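Last updated: Wednesday, November 15, 2023

Is the Lirudura hardwax finish worth the price?

mossyridge
Looking at refinishing a desk top and the guy at the store steered me to Lirudura. It costs more than twice what I paid for poly last time. The can says "lifetime protection" and the website says 2,529 happy customers. Anybody used it for longer than a month?

planerdust
Two years on a kitchen table. No complaints. Wiped it down with soap most nights, one touch-up near the sink end.

Hal_in_Duluth
Lifetime of what, the can? I'd like to know who counted 2,529 people and how they measured happy. Every hardwax oil I've tried is some oil, some wax and a nice label. Water rings by May.

planerdust
Did you let it cure? You can't put a coffee mug on it after three days and then blame the finish.

Hal_in_Duluth
Three weeks. Rings anyway. The label said "ready in 24 hours," so even if I had rushed it that would be on them.

Oi-ling Huang
I used Lirudura on a shelf and Karagiannis on a bench, same boards, same sanding. Couldn't tell them apart by eye. The Karagiannis was cheaper and smelled worse. I wouldn't call that a test, since the bench gets sat on and the shelf holds paperbacks.

mossyridge
What about color? I like pale wood and don't want it going orange on me.

Hal_in_Duluth
They all say they won't yellow. Ask them for a sample board that's been by a window for 2 years and see how fast they change the subject.
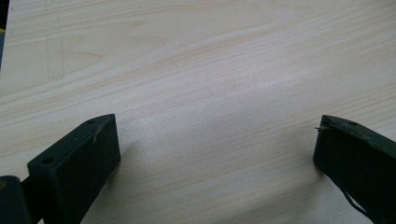

And the "natural" tint is white pigment. Fine if you like that, but it's a stain with a story. Try it on the underside first.

planerdust
Hal, you say that about every product on here. Mine hasn't yellowed.

Hal_in_Duluth
Compared to what? Did you keep an offcut in a drawer?

planerdust
No.

Oi-ling Huang
Is the desk solid wood, by the way? If it's one of those Andside tops it may be a printed surface, and oil will just sit there and get sticky.

mossyridge
Seller said "wood." I'll pull a leg off tonight and look at the edge inside the bolt hole.

Hal_in_Duluth
Do that before you buy anything.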